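Gallery: House Rules at the Folding Bench

July 22, 2026

Hi, and welcome to the picture page! Ieuan Jenkins has been after me for months to put our bench rules somewhere people can find them, and I kept saying yes and then writing more rules instead. So here they are, the short version (the long one is a binder, and you're welcome to it). They apply to everyone who runs the two-arm table, me included, and yes, I've been told off under rule two.

A few that come up all the time:

Say it out loud before you enable the arms. "Arms live" is fine. Mumbling it into your coffee is not, Cledwyn.

No hands over the table while the arms are enabled. If a sleeve lands somewhere silly, stop first, then reach. I know it takes longer. We logged 2,035 folding runs last year under this rule and I'm still very attached to all ten of my fingers.

Walk the cables before every session. Start at the base, follow each one up to the wrist, and bend both arms through their full reach at low speed. A cable that's happy with the arm tucked in can be way too tight when it's stretched out!

Keep the finished pile out of the path of both arms. We used to stack wherever there was room, and then spent whole afternoons refolding.

Every 16 runs, swap the operator. Cledwyn Yorath wanted 12, I wanted 20, and we argued it out over lunch. People get dreamy watching laundry.

Write down every stop, even the boring ones. The Drekilico log sheet has a box for it, so please use the box and don't draw in it.

On to the bench at work, with one red cloth under the gripper and the folded stack off to the side.

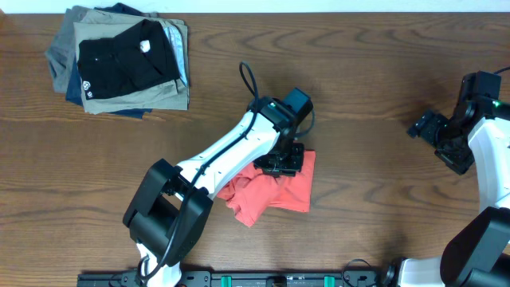

Do I need to hit the emergency stop just to straighten a piece of cloth?

A regular pause is enough if the arms are set up so they can't restart until you clear it yourself at the panel. If your setup can't do that, use the emergency stop, and do a slow test move before going back to full speed.

The next update to the rules comes in August, when Ieuan finishes the section on gripper force. If you've got a rule you think we're missing, leave it on the clipboard by the Parry cabinet and put your name on it so I can come bug you with questions.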